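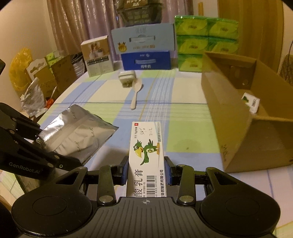
【讨论】病区备用药柜的近效期管理，大家现在怎么做？

版块：药学与院感 / 临床科室用药管理

楼主 梧桐小药师
上个月刚轮到病区药品这一块，兴致特别高，跟着护士长把六楼的备用药柜从头到尾理了一遍，理完真的上瘾！先说我们的情况：综合医院，外科病区，柜子分口服、外用、注射三层，另有一个带锁的小抽屉。以前近效期靠一本登记本，谁值班谁翻，翻到哪算哪。十月盘点的时候，登记本上有 35 个品规，柜子里的实物却对不上，多出来的多半是软膏、滴眼液这类小东西，病人出院退下来的，顺手就放进去了。

我现在的做法是这样的：
1. 每个品规一个盒位，盒位前贴名称、规格、基数。
2. 效期在六个月以内的贴黄标，三个月以内的贴红标，红标的直接和药房换。
3. 新领的从后面放，取药从前面拿。
4. 每周一下午交班前过一遍外用层，其他两层每月一次。

想请教的是：开封后的外用药膏你们怎么记？多人共用的外用药还留不留？另外有没有人用过电子标签或者小程序，好不好使？求各位前辈多聊聊，越细越好！

2楼 白大褂口袋里有糖
楼主这股劲儿我喜欢！我们科也是这么一步步过来的。开封药膏我们的规矩很死：盒子和管身都写开启日期、时间和签名，只写盒子不算。管子和盒子一分家，那盒子上写得再漂亮也没用。我吃过这个亏，一抽屉空盒配一抽屉光管子，对了一中午都没对上。

多人共用的外用药，我们已经取消了。专人专用，出院带走或者按药物性垃圾处理，不回柜。

3楼 Ignacio Ferreira
我在一家合资医院做药房质控，中文写得不好请见谅。我们的病区柜用的是 Gruvbridge 的电子标签，每个盒位一个小屏，显示最近的效期和基数。优点是护士很喜欢，看一眼就知道。缺点也有：标签显示的是系统里的批次，如果有人把后面的盒子拿到前面，屏幕不会知道。所以每周还是要有人用眼睛看。我很支持楼主的黄标红标，便宜，又不会没电。

4楼 夜班不吃辣
不太同意楼主第二条。三个月才贴红标，对用得慢的品种来说太晚了。我们外科有几种抗真菌的药膏，半年都不见得用一支，等到剩三个月再去换，药房也用不掉，最后还是报损。我们后来改成按周转来定：用得慢的六个月就换，用得快的一个月都来得及。

5楼 梧桐小药师（楼主）
回4楼：这个说得太对了，我完全没想到周转这一层！我回去把近一年的领用数据拉出来看看。不过按品种分别定期限，护士那边会不会记不住？我们有轮转的同学，规则一多就乱。

6楼 夜班不吃辣
不用她们记，期限印在盒位标签上就行。标签本来就要打，多一行字的事。

7楼 老秦在药库
我站楼主，反对4楼。标准一多，检查的时候就说不清楚。全院统一六个月预警、三个月下架，文件上一句话，谁来问都能答。周转慢的品种根本就不该放在病区，基数是零，要用再领。问题出在基数定得太随便，跟标签没关系。

8楼 夜班不吃辣
老秦老师，您在药库当然觉得再领就好了。夜里两点您让护士下楼领一支药膏试试？我们院药房夜间只开急诊窗口，来回一趟二十分钟，病区就俩人。

9楼 老秦在药库
外用药膏有几种是非得夜里两点用的？急救药我一个字都没说要撤。你把柜里外用那层列出来，一条一条问管床医生，看能留下几种。

10楼 糖浆分装员
两位先喝口水哈哈。我们院两种办法都试过，说个数吧：去年全院病区备用药登记在册的有 326 个品规，药学部牵头一个科一个科地谈，砍掉了不少，吵得比你们厉害多了。谈完之后报损金额明显下来了，单季少报了将近 2,000 块。钱不多，但是省下来的清点时间才真叫人开心！所以我偏向老秦的思路，先减基数，剩下的再谈怎么贴标。

11楼 Savita Thakur
跟过来学习！我在康复医院，病人住得久，情况和你们不太一样。一支药膏病人能用上好几周，所以对我们来说开封后的期限比包装上的效期更要紧。我们做了一张小卡片，挂在床旁药盒上，写四项：药名、开启日、停用日、签名。停用日由开封的人当场算好写上去，后面接班的人不用再算。这一点帮我们减少了很多争论，强烈推荐！

想问一下2楼，你们开启后期限统一定多少天？

12楼 白大褂口袋里有糖
先看说明书，说明书写了的照说明书。没写的就按院里药事会定的表，软膏乳膏管装是一个期限，罐装挖取的短得多，滴眼液另算。具体天数我就不贴了，各家不一样，别照抄别人的，去问自己医院的药师。卡片这个主意好，明天就去打样！

13楼 仓鼠牌台历
弱弱补一条，手写日期请统一格式。我们科有人写月点日，有人写日斜杠月，还有人只写几点几分。我接班看到一个，死活分不清是日期还是时间，最后那支直接作废了。后来定成年月日写全、时间用二十四小时制，中间用冒号，油性笔写。签字笔在覆膜的纸盒上会蹭掉，别问我怎么知道的。

14楼 梧桐小药师（楼主）
13楼这条救命了，我今天下午就去翻我们的柜子，估计也是五花八门！四项卡片我也要抄走，谢谢 Savita！

15楼 Delphine Calloway
说说小程序。我们社区中心用的是 Jiter，扫包装上的条码录入，到期自动推提醒。录入很快，我一个人一上午就把柜子录完了，那天特别有成就感。但是有两个坑。第一，商品条码一般只认得出是什么药，批号和效期还得自己敲，敲错一位提醒就全错。第二，药用完了没人去点“出库”，过了几个月提醒满天飞，大家就开始无视它。我们现在规定谁取最后一支谁点，执行得马马虎虎。

16楼 老秦在药库
楼上说到点子上了。批号效期要扫追溯码，走院内系统对接，单机小程序拿不到这些数据。病区自己玩玩可以，别拿它当唯一依据，纸质登记还得留着。

17楼 Delphine Calloway
同意一半。我们这种小地方没有院内系统可对接，有个会响的提醒已经比那本登记本强太多了。纸质的我们也留着，每月打印一份夹起来。

18楼 针管笔爱好者
路过的感控护士插一句：盒位标签别用普通纸加透明胶，擦拭消毒几次就起边，缝里全是灰。换成可擦拭的插卡式标签座，卡片坏了单换。外包装纸盒也一样，在床旁放过的就不要再回柜子里了，哪怕没开封。这条我每次督查都讲，每次都能翻出来，哈哈。

19楼 夜班不吃辣
18楼这条我有疑问。没开封、密封完好，只是在治疗车上放过一趟，也不能回？这样浪费太大了吧。

20楼 针管笔爱好者
治疗车上层清洁区、没进病室的，我们允许回。进了床单位的不回，隔离病室的更不用说。界线划在床单位，好执行。你们院的制度如果更细，按你们的来。

21楼 夜班不吃辣
这样划我能接受，谢谢。

22楼 梧桐小药师（楼主）
我来更新啦！周末没忍住，把外用层的清单拿去跟管床医生一条一条过了（老秦老师的办法），医生们比我想的爽快太多，外用层最后留了 14 种。夜班不吃辣的办法我也用上了，每个盒位的标签上单独印换药期限，用得慢的那几种印六个月。手写格式按13楼的统一，交班本第一页贴了样例。

还没解决的：退药。病人出院剩下的没开封药膏，家属经常往护士站一放就走，说“给后面的人用吧”，特别热心，当面拒绝又怪不好意思的。你们都怎么说？

23楼 白大褂口袋里有糖
我们出院宣教单上加了一行字，请把本人药品全部带走。护士办手续的时候指着念一遍，比口头婉拒容易多了。还是放下的，就打电话请家属回来拿，联系不上的登记后按药物性垃圾走。

24楼 老秦在药库
14种还是多了。不过比我们当年第一轮强，继续。

25楼 夜班不吃辣
老秦老师居然夸人了，截图留念！楼主下次理注射层的时候记得再开一帖，高警示药品那块我有一肚子话要说。

26楼 梧桐小药师（楼主）
一定开！标签的模板我整理好了，要的同学站内私信我留邮箱，晚上下班统一发。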